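About Cludeo

Cludeo tests whether machines can do ordinary chores. We are a small company that takes a job people do with their hands, at home or on a shop floor, and works out how much of it a robot arm can do without someone stepping in. Then we write up the result and send it to whoever asked.

Our customers are appliance makers, warehouse operators, a few care homes and one chain of secondhand stores. Most of them have seen a sales video and want to know what would happen in their own building.

What we do

A study starts with a visit. Renata Jasińska watches the job being done by the people who do it now, usually for 3 shifts, and writes down the steps. A lot of steps never make it into a job description. Someone sorting donated goods will turn a bag inside out, shake it, and set a single shoe aside in case the other one turns up. Those steps are often the hard ones for a machine.

Next we build a version of the job in our shop and run it. A standard study is 150 attempts per task. We count an attempt as a success only if no person touched anything between start and finish. If an item is dropped and picked up again by the arm, we count it and note the drop. Customers get the full log, including the bad days.

Can machines do chores yet?

Some of them, in some places. Our view as of June 2025 is on this page because it is the question we get most.

Moving one known item from one known spot to another is in good shape. Wiping a flat counter is close, if the counter is clear first. Loading a dishwasher depends on the dishes. Folding laundry works for towels and is slow for anything with sleeves. Making a bed with a person's own sheets, in the person's own room, is well behind all of these.

Picking mixed things out of a bin sits somewhere in the middle, and it is the work we spend the most time on. It is the same problem as a toy box, a junk drawer or a returns bin. We call our test for it Camerer. The arm has to find an item, get hold of it and lift it clear.
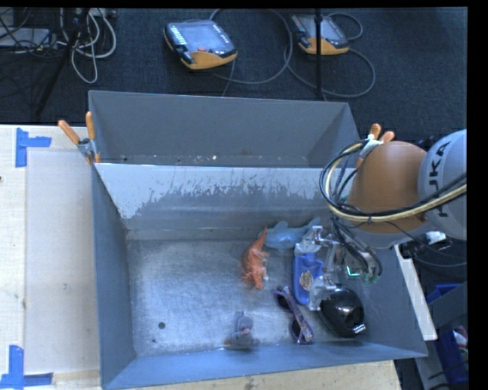
Soft items and hard, shiny ones call for different grips, and walls get in the way of the fingers. Our Camerer set now has 494 items in it, bought from thrift stores or brought in from home, and we change the mix before each study so a system can't be tuned to it. A machine that does well on the first day with new items is worth a customer's time. One that needs a week of adjustment may still be worth it, but the customer should know about the week.

Who we are

Jarosław Mazurek and Wanda Szulc started the company after working together at Dudek, a packaging firm, where they maintained the case packers. Jarosław runs the shop. Wanda writes the reports and handles contracts. Teodor Nowakowski programs the test runs. Czesław Szczepańska looks after the equipment and the item shelves. There are 15 of us in all, part-time staff included.

We don't sell robots and we don't take a commission from companies that do. Our scoring software, Clalodine, is free to customers for the length of a study — after that there is a yearly fee.

Working with us

Tell us the chore, where it is done and how many people do it now. A short phone video helps. We answer every request, and if we think the job is too far off to be worth a study, we say so and don't charge for the call.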